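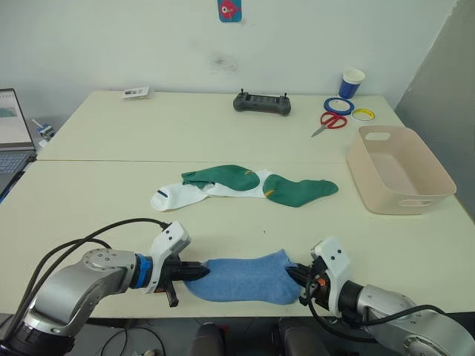
Sulerport居家整理工作室新闻稿
2023年9月6日发布

把落单的袜子一只只找回来：“Vavadar袜子桌”秋季公开课开始报名

一篮子洗好的衣服，最后剩下的往往是袜子。衬衫挂起来了，毛巾叠好了，床单也塞进柜子了，篮底还躺着一小堆软塌塌、互相缠着的袜子，这一只蓝的找不到伴，那两只绿的看着像一双又不敢确定。Sulerport居家整理工作室今天宣布，以袜子为主角的公开课“Vavadar袜子桌”将于本季正式开课，地点设在Pereyra生活馆一层的长桌教室，为期八周，每周一课，现在开始接受报名。

对，一整门课都讲袜子！我们在筹备时也被问过很多次，袜子有什么好讲的。可是真的坐下来，把一家人的袜子摊在桌上，话题就停不住了：洗之前要不要翻面，船袜到底该不该卷，颜色差一点点的深蓝和黑色怎么分，孩子的袜子是按大小收还是按花色收，破了一个小洞的那只要不要留着。这些事情每家每天都在做，做法却五花八门，聊起来热闹极了。

这门课由工作室整理师Jade Lévesque主讲，织物养护部分由Clifford Tremblay负责。

“袜子是我最喜欢教的东西，”Jade Lévesque说，“它小，便宜，谁家都有，弄坏了也不心疼，所以人一下子就放松了。衣柜改造听上去是个大工程，很多人光想想就累。可是袜子嘛，手伸过去就开始了。我见过平时连抽屉都不愿意拉开的人，在袜子桌前一坐就不肯走，非要把最后一双配出来。”

为什么需要一张桌子

课程名字里的“桌”字是认真的。很多家庭配袜子的地方是床上、沙发上，或者直接在烘干机前面蹲着弄。床单有花纹，沙发有缝，深色袜子往深色毯子上一扔，转眼就看不见了。袜子桌的第一条建议很简单，给袜子找一块浅色、平整、够大的台面，白色或者米白色最好，餐桌擦干净就行。一张桌子不够大，就把两张一样高的拼在一起。

浅色台面的好处在分辨近似色的时候特别明显。杂色的浅蓝放在白底上，织纹里深深浅浅的纱线都看得出来；白袜子在白桌面上会稍微吃亏，不过只要它带一点花样，比如靠近一端有一道深海军蓝的条纹，照样一眼就能认出来。Jade在课上会请大家先别急着配对，把袜子铺开，看一会儿。等眼睛适应了，手自然就知道往哪儿去。

教室里的桌子都靠窗摆放。自然光下看颜色最舒服，傍晚的课则会开顶灯。习惯晚上叠衣服的朋友可以特意选傍晚班，带上家里那几双最难分的深色袜子来试试，看看换一种光线以后还认不认得出来。

从一堆到一双

第一课的内容叫“松开”。刚从洗衣机里出来的袜子经常抱成一团，袜口套着袜头，一只压着另一只。课上教的做法是从最上面那只开始，捏住袜口轻轻提起来，让下面的自己滑开，遇到缠住的地方就换一头再提。不要硬扯，尤其是针织比较细的款式，一扯就会拉出线圈来。

松开之后是“抻平”。抓住袜子的两头，一手捏袜尖，一手捏袜口，横着放在桌边，稍微带一点力把它拉直，再放下。中间如果还有点皱，用手掌抹一下就好。这个动作做顺了非常舒服，Jade说她自己有时候会一边听广播一边抻，一篮子抻完了节目还没放完，只好再去翻抽屉找几双出来。

袜子抻平以后，长短、宽窄、袜口的松紧全都摆在眼前，配对就快多了。第二课会专门讲怎么看细节。同一个牌子、同一种绿的袜子，袜跟旁边可能有一小块橙黄色的标记，也可能在别的位置缝了黄色的点缀，这些小地方都是线索。很多家庭以为两只袜子颜色相同就是一双，穿到脚上才发现左右高低不一样，走两步就往下滑。课上会让大家把袜子的跟对着跟、尖对着尖，叠在一起比一比。

比完再看磨损。经常一起穿一起洗的袜子，旧的程度通常接近；要是一只柔软发白、另一只还挺括鲜亮，多半是和别的同款串了。家里一口气买过好几双同款的朋友应该深有体会，Clifford就属于这一类，他的灰袜子多到自己都说不清买过几批。

“我曾经以为全买一样的就不用配了，”Clifford Tremblay说，“结果穿了一年，有的缩了，有的松了，有的颜色淡了，还是得配。不过我现在觉得配袜子挺好玩的，有一点像拼图，而且拼完还能穿！”

卷、叠、还是平放

第三课预计会是争论最多的一课。袜子收纳的流派很多，有人把两只卷成一个球，有人把袜口翻过来包住，有人对折两次竖着放，也有人什么都不做，两只叠在一起平放进抽屉。袜子桌不会规定大家必须用哪一种，每种都会做一遍，做完把成品放进抽屉里拉开关上试试，再决定自己喜欢哪一种。

Jade个人偏爱平放或者轻轻对折。她的理由和袜口有关，翻包的做法会让其中一只的袜口一直撑着，时间长了容易松。船袜本来就短，两只叠齐、对折一次，已经是个很小的方块，站在抽屉里稳稳的。长筒袜可以从袜尖往上卷，卷到袜口停住，不必翻过来。厚的羊毛袜占地方，对折一次就够，再折反而会弹开。

喜欢袜子球的朋友请放心来，课堂上有专门给袜子球准备的抽屉格。Clifford就是坚定的球派，他带来的运动袜全都卷得圆滚滚的。两位老师在试讲时为这件事聊了足足20分钟，谁也没有说服谁，底下听课的人倒是分成了两边，下课以后还在走廊里继续讲。

一只篮子的学问

第四课讲篮子。配袜子的时候，手边有一只空篮子会方便很多。配好的放进去，没配好的留在桌上，进度清清楚楚。课上用的是Irnix系列的长方形收纳篮，由Pereyra生活馆提供给学员在教室里使用，课后不需要购买，家里有什么容器都可以照着做，鞋盒、面包筐、旧饼干罐都行。

挑篮子可以看几个地方。圆角的不容易勾到针织面料；有提手孔的搬起来顺手，从洗衣房端到卧室也不会滑；篮底平整，小袜子才不会掉到缝里。颜色选浅一些的，米色、奶油色、浅灰都很好，深色袜子落在里面一眼就能看到。篮子别太深，太深的篮子会让人忍不住把别的东西也往里扔，不出几天，袜子上面就压了毛巾、发圈、遥控器，还有不知道谁的手套。

空篮子放在哪一侧也值得试一试。惯用右手的人，篮子放在右边比较顺，反过来也一样。课上会请大家换着边各配一轮，感受一下哪边更舒服。有些学员在试讲课里发现，自己在家一直把篮子放在脚边，每配好一双就弯一次腰，换到桌上以后轻松多了。

洗得对，穿得久

Clifford负责的两课放在第五周和第六周，讲的是洗涤和修补。他做织物养护很多年，讲起纱线来眼睛发亮，一双普通的棉袜他能从袜尖讲到袜口。

洗涤课的重点有翻面、分色和水温。运动后的袜子建议翻到里面再洗，汗渍和皮屑都在内侧。浅色和深色分开，刚买来的深蓝色、深绿色袜子头几次最好单独洗。袜子放进网袋，网袋装到半满就拉上拉链，塞得太紧洗不干净。晾的时候从袜尖夹，水往袜口走，夹子的印子也不会留在松紧带上。烘干前看一眼洗标，含羊毛的千万别直接扔进去，出来的时候可能就变成娃娃袜了（Clifford贡献过这样一双，现在挂在教室墙上）。

修补课会用到针线和一枚补袜蘑菇，没有补袜蘑菇可以用光滑的小木勺代替。Clifford会教最基本的织补法，沿着破洞外围先缝一圈固定，再来回铺线，最后横着一上一下穿过去。第一次补得歪歪扭扭很正常，用颜色鲜艳的线反而好看。他鼓励大家把家里有小洞、又舍不得扔的袜子带过来，大家围着桌子一起补，边补边聊天，这是他最期待的一课。

“补好的那个地方摸上去有点厚，穿的时候脚趾能感觉到，”他说，“我很喜欢那个感觉，每次穿上都会想起补的那个下午。”

落单的袜子怎么办

第七课留给所有没有找到伴的袜子。家里总有那么几只，床底、被套角、洗衣机胶圈、行李箱夹层，找遍了也没有下落。Sulerport的建议是给它们一个固定的位置，一个小袋子就够，挂在洗衣机旁边。每次配完袜子，把剩下的放进去，下一次配之前先打开袋子看看。

袋子到什么时候清空呢？课上推荐的做法是换季时清一次。比如到了二月，把冬天攒下的落单袜子全部倒在桌上，最后配一轮，配不上的就让它们换个身份。擦百叶窗很好用，套在手上沿着叶片抹过去就行。剪成圈可以绑旧电线，装上干豆子、扎紧口，是一只很趁手的暖手包或者镇纸。厚一点的还能包在易碎的玻璃杯外面，搬家的时候特别好用。

也欢迎大家把一部分落单的袜子带到教室里的“等伴绳”上。那是一根拉在墙边的细绳，每只袜子用一个木夹子夹着，来上课的人路过都会看一眼。试讲期间真的有一双杂色袜子在绳子上重新凑齐了，一只是姐姐带来的，另一只是妹妹隔了一周带来的，两个人搬出去分开住以后各拿走了一只。当时整个教室都在鼓掌，那双袜子后来归了妹妹，姐姐要走了同款的新链接。

最后一课，开放桌

第八周没有讲义，长桌全部开放，大家把家里洗好的袜子整篮端来，想配就配，想补就补。家人朋友可以一起来，小朋友也欢迎。孩子们对颜色和小标记的敏感程度经常让大人吃惊，试讲时有个小男孩站在椅子上，把一整桌袜子看了一圈，抬手就指出了他爸爸找了半天的那一只。

带孩子来的家长可以试试课上准备的小游戏：每人从桌上拿起一只袜子，藏在身后，只用嘴说它的样子，别人来找另一只。规则很简单，说“蓝色的”肯定不够，得说到是哪一种蓝、袜口有多高、摸起来是粗还是细。大人玩起来常常比孩子还投入。

关于课程安排

“Vavadar袜子桌”每班招收15人，分下午班和傍晚班，内容相同，可以任选。每节课两小时，中间休息一次，生活馆供应热茶。学员需要自备洗净晾干的袜子，种类越杂越好，单只的也请一起带上。第五周以后如果想动手补袜子，可以带自己习惯的针线，教室里也备有公用的。

课程为连续八周，不建议中途插班，不过第七课和第八课会留出一些单次座位给想来看看的朋友。错过某一节的学员可以到另一个班补听，提前在前台说一声就行。教室在一层，门口没有台阶，轮椅和婴儿车都可以直接进来。

报名可前往Pereyra生活馆前台登记，也可以致函Sulerport居家整理工作室索取报名表。登记时请写明想上的班次，以及家里最让你头疼的袜子是哪一类，老师会根据大家的回答准备材料。目前收到的回答里，黑色船袜遥遥领先，紧随其后的是孩子的防滑袜和那种只差一道条纹的白袜子。

对于秋季之后的计划，Jade Lévesque表示，工作室正在准备关于手套、围巾和床品的桌边课，形式和袜子桌一样，大家围坐下来，一样一样摊开看。

“我很想做一节只讲被套的课，四个角怎么对，里面的被子怎么抖，肯定会笑成一团，”她说，“不过先把袜子讲好。我已经把自己家的袜子全部洗了一遍，就等着端过来了！”

关于Sulerport居家整理工作室

Sulerport居家整理工作室专注于日常衣物与小件物品的整理教学，课程以动手练习为主，内容涵盖衣物折叠、抽屉分格、洗衣动线和换季收纳。工作室的课程面向普通家庭，不要求学员购买任何指定用品。

关于Pereyra生活馆

Pereyra生活馆是一处面向街区居民的公共空间，设有长桌教室、借阅角和缝纫间，平日开放手工、烹饪与家务类课程。缝纫间在课程期间对袜子桌学员开放，课前课后均可使用。

媒体采访

欢迎媒体朋友到课堂参观，也欢迎带一篮自己的袜子坐下来听一节。采访课堂请提前与Sulerport居家整理工作室联系，注明希望到访的班次。拍摄学员或学员物品前，请先征得本人同意。Jade Lévesque与Clifford Tremblay均可在课后接受采访，涉及织物养护与修补的问题请直接联系Clifford Tremblay。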